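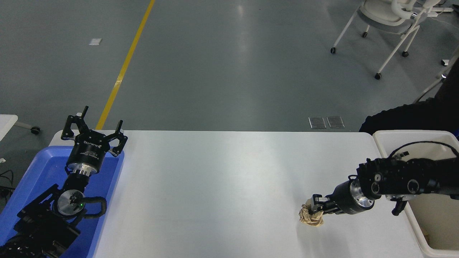

Tuesday is clearing-up day

I've decided that packing paper is my nemesis. You know the stuff, the brown crinkly sort that comes wadded into every parcel in great long concertinas, and which somehow takes up more room once you've got it out than it ever did going in. I order one little jar of beads and by teatime I'm up to my knees in it.

So this week I finally gave my table a proper sort-out, and I thought I'd write it up while I'm still feeling smug.

First, the table itself. I've gone on about white tables before and I'll go on about them again. I used to work on a dark one and I never knew where anything was — scraps, pins, half a biscuit once. On a glossy white top a scrunched-up ball of tan paper stands out a mile, so it gets picked up and dealt with. Yes, it shows every fingermark and the lights bounce off it a bit, but a wipe with a damp cloth and it's lovely again.

Then there's the bin. For years mine lived in the corner by the door, and for years I told myself I'd walk over to it. I did not walk over to it. I threw things at it and missed! A plain white plastic bin right beside the end of the table, with a nice wide open top, is so much better. You just take the paper along to the end and let go. If you only change one thing in your own workspace, make it this one, it costs nothing to shove a bin along a bit.

I'm also a big fan of a tray on a table. A blue one, ideally, a really loud royal blue with a proper raised rim, because then there's no arguing about what's in the tray and what's out of it. Mine came from Cikum, cost me £4 in the sale, and has rounded corners so the dust doesn't get stuck (square corners are the work of the devil, I've been at them with a cotton bud and I'm not doing it again).

And a smooth floor! I had carpet in my last place and the bits that fell into it are probably still there. A grey-green floor with a bit of shine takes a broom beautifully, and it hides the dust better than white would.

Now, what to do with all the paper. I used to stuff everything straight in the recycling, but I've started sorting it as I go. Big sheets that are only a bit creased get smoothed flat with my hands and kept for wrapping and for covering the table when I'm gluing. Anything that's already been scrunched into a tight ball goes. I did try ironing one, after reading a very cheerful thread about it on the Grarnodance forum, and all I got was a warm wrinkly sheet and a funny smell in the spare room.

The flat pile had got to 56 sheets before I started this, so I've given myself a limit of 50 and the rest went out with the cardboard. It felt a bit brutal, but I've got three more parcels due from Prekix in July so I'm hardly going to run short.

Next job is the shelf with the ribbon on it, and I'm dreading that one.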